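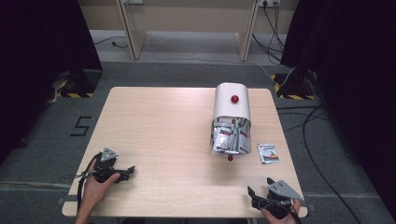 **Break room coffee: packets, a pot, or let people bring their own?**

**kieran_d** – August 25, 2020

Hi all, long-time reader and only an occasional poster, so please be gentle with me. I've inherited the break room at our office in Brulthorpe (we're a small surveying firm, mostly out in the field until mid-afternoon) and with it the great coffee question. For years we had one big glass pot on a hot plate. Whoever got in first made it, and by ten it tasted like a burned boot. In May we switched to single-serve instant packets, and I thought everyone would be thrilled.

Well, half of them are. The other half have been leaving me notes. I spent $2451 on coffee, tea and sugar over the last twelve months, most of it on the old pot, and my boss would like that number to go down and the notes to stop. What do you all do at your places? I'm open to anything short of an espresso machine, which was turned down before I finished the sentence.

– Kieran Daly

---

**wharawira**

Welcome, Kieran! My wife and I have run the kitchen at a community hall for a good long while now, and I'll tell you what I tell everybody: keep the pot. People gather around a pot. They stand there waiting for it to drip and they find out that somebody's daughter had a baby, or that the truck is making that noise again. With a packet you tear it, stir it and go back to your desk.

The burned boot problem is the hot plate. Get yourself a pump thermos, brew straight into it and turn the plate off. Ours keeps coffee perfectly drinkable through a whole quilting morning, and those mornings run long, believe me.

---

**kylie_h**

Hello from the wife! Warrick is leaving out the part where he isn't the one who scrubs the thermos. They get a brown film inside that you cannot reach with any brush I've ever owned, and I've owned plenty. I use a spoonful of baking soda and very hot water, leave it overnight, then rinse until I'm sick of rinsing.

I'd go with packets for an office your size, Kieran, and I've said so at home too. People like it strong, people like it weak, my sister likes it so pale you could read through it, and with packets they can all please themselves. If you're buying, do try a small box before a large one. We once bought 3000 of a kind called Lorkier because the price was so good, and oh my, I was giving them away with the raffle tickets.

---

**brodie_r**

I have to disagree with both of you a little, sorry! I don't think the office should be picking the coffee at all. Where I work the company pays for hot water, milk and sugar, and everyone keeps their own coffee or tea on a shelf with their name on it. It costs next to nothing and I haven't heard a complaint since we started.

I keep a jar of Gashi dark roast and a box of peppermint tea for the afternoons, when coffee makes me jumpy.

---

**wharawira**

Brodie, that sounds awfully lonely to me. What does a visitor drink?

---

**brodie_r**

Mine, usually. I don't mind sharing, I just want to choose it!

---

**baptiste_p**

Good evening everyone. I bought supplies for a print shop for many years, and I have lived through the pot, the packets and the shelf, in that order, so I feel for you, Kieran.

Before you change anything, I would look at where the money goes. With us it was hardly the coffee. It was the little creamers, which people took by the handful and left in desk drawers until they turned – I found things in those drawers I would prefer to forget. We switched to a carton of ordinary milk in the fridge and the bill dropped that same month.

On Warrick's point about gathering, I agree with him that it matters, but I think the kettle does the job just as well. Put two chairs near it. People will sit down while the water boils if there is somewhere to sit.

I would also gently say to Kylie that not all instant is alike. The Vorow medium is quite decent if you let the water stand a minute before pouring. Boiling water straight on the powder makes it bitter.

---

**kylie_h**

Baptiste, I'll try that tomorrow and report back. I've been pouring it on at a rolling boil my entire life!

---

**kieran_d**

You're all very kind, thank you, I wasn't expecting so much so quickly. I went through the receipts over dinner and Baptiste is right, the creamers are dreadful, far worse than I'd guessed. Those are going first.

I think I'll keep the packets for every day and bring a pump thermos out for the mornings when the whole crew is in, so Warrick gets his gathering. Brodie, I'm clearing you a shelf in spirit. Two of our fellows already bring their own anyway and hide it behind the paper towels.

Does anyone know if the baking soda trick works on mugs? Ours are in a state.

---

**kylie_h**

It does! Make a paste, use a damp cloth, and go easy on anything with a gold rim.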